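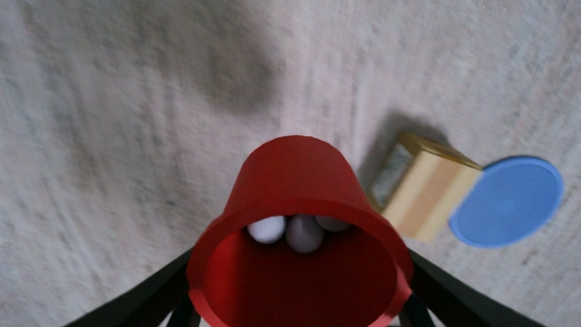
A red cup with three small balls inside.

How to run a lucky dip draw

A draw with coloured balls is quick to set up and works well at a school fair or club night. Jocelyn Sutherland wrote these notes for the Clirkeck summer fair in May, where we sold 170 tickets.

What you need
A cup you can't see through
Small balls in different colours
A sheet of paper and a pen
Prizes, with up to 9 small ones for each main prize

Steps
1. Write down which colour wins which prize and pin the list where players can read it.
2. Put the balls in the cup. They should all be the same size and weight, or people will learn to feel for the right one.
3. Cover the cup with your hand and shake it.
4. Hold it above eye level while the player reaches in and takes one ball.
5. Check the colour against the list, hand over the prize and tick it off.
6. Put the ball back before the next turn.

If a main prize runs out, cross it off the list straight away – don't wait for a quiet moment. For younger children, use a wider cup and give every colour a prize, even if most are only stickers.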